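5/29/25

Pilling and lint, knit finishes, continued. Picking up from the page where I complained about the Drusuvex sheet.

Drusuvex sent over their claims for the new anti-pill finish again, same PDF, new cover. The claim is that treated wool-blend knit stays at its starting grade through 2,000 rubs. No mention of what it was rubbed against, what weight was on it, or who did the grading. Edin Trajkovski thinks I'm being unfair and that a sales sheet isn't a test report. Fine, but then they shouldn't put a number on it.

Set up the tumble box this morning with cork liners. Old liners were shedding, so I threw them out and started a fresh set. I suspect half of what we called "pilling" last September was cork dust plus loose fiber rolled into it. I'd like to go back and regrade those swatches but somebody stapled them to card face down and the faces are now flat as paper. No use to anyone.

Swatches cut: treated, untreated, and untreated but washed once with the Nekach liquid. All from the same roll, all cut well in from the selvage. Thirty minutes per run. Labeled on the back with thread, since the marker bled through last time and Edin could tell which was which from the front. Grading is supposed to be blind. It wasn't.

First run: treated looks a bit better than untreated. I wrote that down and then looked at the washed one, which also looks a bit better than untreated. So either Nekach makes an anti-pill finish and doesn't know it, or washing takes off the loose fiber that would have made the pills, and the Drusuvex process includes a wash. I asked them. Their answer was that the finish is "applied in an aqueous stage." That's a wash.

What's needed is a water-only control. Same temperature, same spin, no liquid, no finish. I can't believe we've had this box going for so long without one.

Second problem is that we keep mixing up lint and pills on the grading form. A pill is anchored, it's made of the fabric's own fiber and you have to pull or cut it off. Lint sits on top and came from somewhere else, or from the same garment and let go. A brush or a strip of tape sorts them out in a few seconds. The form has one box for both, "surface appearance," which lets a dirty dryer ruin a good fabric's score. It also lets someone go over the swatch with tape before grading and call it a 5. I'm not accusing anybody. The Mokoena batch did come back suspiciously clean.

Dark shades make it worse. Pale specks on a dark knit jump out at you and the grader marks down hard, then gives the same knit in oatmeal a pass. I went through the old forms and the dark ones score lower nearly every time, including in the batches where the yarn and the knit were meant to be identical apart from dye. Edin says dye changes the fiber surface. Maybe it does. I'd want to see the same result with tape-cleaned swatches before I believe it.
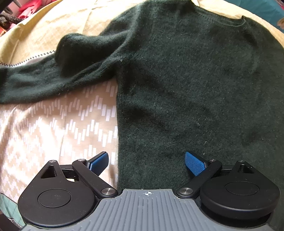 Dark green crew neck, brushed face. Pale lint specks across the body.

Under the current form a surface like that gets marked down before anyone has put tape to it. Proposal for the form, which I'll type up properly if people don't object:

Box one, grade as received, no cleaning.
Box two, grade after one pass of tape, fresh strip, pressed by hand roller and lifted straight up. Stick the strip to the back of the form.
Box three, color of the fabric, plain words.

Edin wants a weight spec for the roller. He's right, annoyingly. We'll use the small steel one and write its weight down once somebody has found a scale that agrees with the other scale.

Also tried the fabric comb from Brernulthorpe that everybody in the shop swears by. It took the pills off the untreated swatch, yes. It also raised a whole new nap behind it, and after another run in the box the combed patch was worse than the uncombed side. One swatch, one run, so I'm not claiming anything, but neither should they. Battery shaver did less damage to look at. Haven't weighed what came off.

Second run is a repeat of the first with swatch positions swapped, in case the left end of the box is rougher. Treated and washed still look the same to me. Edin gave treated half a grade more. He knew which was which, see above.

To do:
Water-only control, before anybody answers the Drusuvex email.
Sew labels on a strip that folds under so the grader can't feel them.
Empty the dryer trap. It was packed when I opened it today.
Order 33 more cork liners. The supplier won't split a box.
Ask Mokoena outright whether they taped the samples.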